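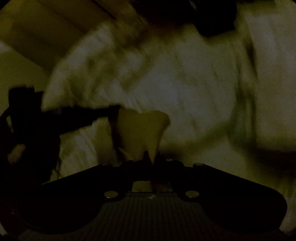 Handheld gripper for our club project: bedding grabs keep going wrong, help?

Last updated: March

pipwheel
Hi all, long time reader, first proper post. I'm in the robotics club at McKinnon (sixth form, there are 13 of us) and we've got a spring project where we collect demos with a handheld gripper and then train a little arm to copy them. Our half of the club got household stuff, so I've been doing mine on a bed with the duvet left all rumpled. The task is pick up a small thing from the bedding, carry it clear, put it down somewhere else. Easy for me, obviously! But when we replay the demos the arm goes for the folds in the fabric nearly as often as the object. We recorded 18 runs and I'd trust 4 of them. Is it the lighting, the duvet, or me?

tobermole
Lighting. Lighting, lighting, lighting. That picture is green and murky and half of it is smeared. The pale thing in the jaws is cream on white, in the gloom, so no wonder the model can't tell it from a crease. Stick a lamp on and do the whole lot again before you touch anything else.

grommetandco
Going to disagree a bit. We did ours at Bidance last year with all the lights blazing and it came out lovely, then the arm was hopeless the minute somebody drew the curtains. Some dim runs are good for you. What I'd change is the speed. The gripper itself is fairly sharp and everything behind it is streaky, and to me that says you're swinging it about too quickly.

pipwheel
Ha, yes, guilty. I get bored by run ten and start chucking my arm around. How slow is slow though? Our handout only says "smooth and natural" and my natural is apparently quite quick.

grommetandco
We counted to four in our heads between the grab and the put-down. Feels daft, but you get used to it. And stop dead for a moment before you close the fingers, that helped us more than anything.

tobermole
Fine on the speed, but I'm not budging on the light. Slow and dark is still dark! You can always darken a clean recording later on. You can't rescue a noisy one.

quillbat
Different question, what does it see before you've picked anything up? The grab is only half the story. If your starting view is mostly duvet with nothing to tell one bit from another, I'd look there first.

pipwheel
Good shout, I'll put one up. Same bed, same session. I've left the orange fabric at the top right, as I thought a bit of clutter might be useful to the model, but I'm less sure now I look at it next to the first one. Our mentor likes clutter and the rest of the group would happily bin it, so there's been a bit of a row about it (a friendly one, with biscuits).

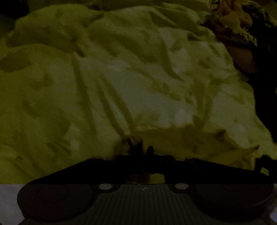 Re: starting view

quillbat
Right, so that's a lot of bedding! The brightest part is the raised bit in the middle, straight ahead of the gripper, and I'd bet your model has decided that bright lump equals target. I'd flatten the duvet for your first 15 runs, get the arm working on that, and then bring the lumps back in gradually.

tobermole
See, I'd keep the lumps and fix the lamp. The right-hand side goes almost black and there's something brown over there I can only half make out. If I can't tell what it is, the arm has no chance.

grommetandco
I'd keep the orange, by the way. It's the one strong colour you've got and it gives the software something to hang on to when it's working out where the gripper is. Ours used to lose its place completely over plain sheets. We ended up throwing a stripy tea towel on the bed and it behaved much better after that.

quillbat
Agreed on the orange, as long as it isn't in the same spot every time. Shift it about between runs or the arm will learn "go left of the orange" and nothing else. Ask me how I know.

pipwheel
This is brilliant, thank you. Plan is: lamp on for half the runs (compromise, tobermole!), flat duvet first, count to four, and move the orange about. I might swap the pale object for something darker as well. Does that count as cheating?

tobermole
Half! I'll take half. And no, not cheating, just write it down in your log so whoever marks it knows which runs are which.

quillbat
Bit cheating. Do both colours if you've got the time. Which software are you training with?

pipwheel
Risteck for the recording, then Gralico for the training part, as that's what the club has on the good laptop. I'm not in until after 4 tomorrow but I'll get the flat ones done then and post how the replay goes.

grommetandco
Check the Risteck export settings before you start, we lost a whole afternoon to the wrong frame rate. Good luck!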